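We use cookies to keep you signed in. Accept / Manage

Day 5 of recording knot-tying demos on the Skimska console – my thumbs hate me.

How it works: I sit at the controls and tie, the arms copy my hands, and every motion gets logged for the model to learn from. Goal is 2000 demos. We're at 172, lol. 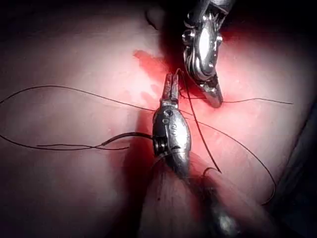
The thread is the hard part! Metal goes where you send it. Suture goes wherever it likes, and you can't feel any of it through the controls, so you learn to watch for tension with your eyes.

Also I've been asked to keep my fumbles in. Drop the tail, go back, grab it again – the Haugland folks want the recoveries as much as the clean ties (great news for me, I have plenty).

Switching to left-hand lead tomorrow. Pray for my wrists.

Recent posts
Foot pedals, ranked
What I got wrong in January
Zistbridge meetup notes

© 2023 Futix · Contact · Back to top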